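**Geker head camera kit - anyone else running one for shelf work?**
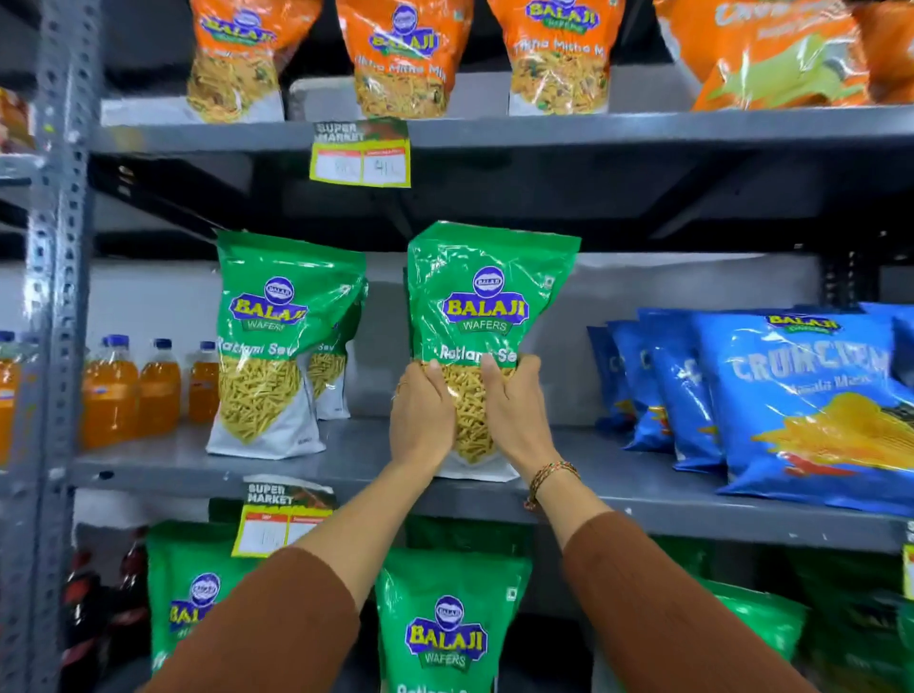

*Squaring up a pouch of Ratlami Sev, both hands in view.*

**natalina_l**
Got the Geker kit on Wednesday and I'm kind of in love with it! We're teaching a two-arm robot to tidy store shelves, so I need to see fingers and labels together. Look at the sev through the pouch window, and the "41" on the price label. Clips go into Zorkoseo for tagging - 107 done so far.

**shelfbot_rania**
Ooh, that's sharp. How's the weight? My old headband gave me a sore neck by lunch.

**natalina_l**
Light enough that I forget it's on. The strap is a bit scratchy though.

**pallet_pete**
Pretty, but $881 for one view? Get wrist cameras. Once the hands close on a bag like that, a head view can't tell you how hard they're squeezing.

**natalina_l**
Neither can a wrist camera, Pete :) You want touch sensors for that.

**pallet_pete**
Fair, but wrist cameras see the contact up close. Still say it's half a kit.

**shelfbot_rania**
I'm with Natalina. Soft packets are awful for us, and I'd take the wide view first - neighbors on the shelf matter when you're pushing one back in. Does the export keep the timestamps?

**natalina_l**
Yep, every clip. Will post the settings file tonight.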